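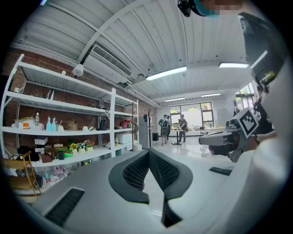 The Maltier hand unit is a hand-held gripper with two soft finger pads, used in pairs to record manual tasks for robot training. This article covers the setup and upkeep of the unit. The current procedure was written by Glenys Ngata and replaced the Provska checklist in March.

Setup

The finger pads are fitted first and must open evenly on both sides. Each pad is held by one screw – hand-tight only. The square marker is then mounted and checked for tilt, and the camera is calibrated against a printed board. A calibration normally takes 11 minutes and uses some 473 still pictures.

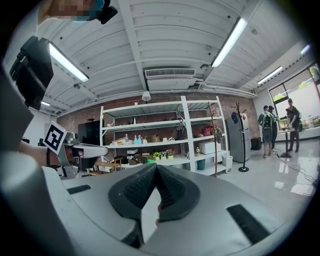 Gripper fingers and housing, with a square marker on the equipment at left.

Maintenance

Pads are wiped with a damp cloth after every session and replaced when the surface texture wears smooth. Worn pads slip on glass and glazed cups. The vent slots are brushed out, never blown with compressed air, which drives dust toward the lens mount.

Repair

The most common fault is play in the finger linkage. The housing is opened from the back, the pivot pin is changed and the unit is recalibrated. A marker with a lifted corner is replaced whole. Yip pads fit the same bracket but require a 5 mm spacer.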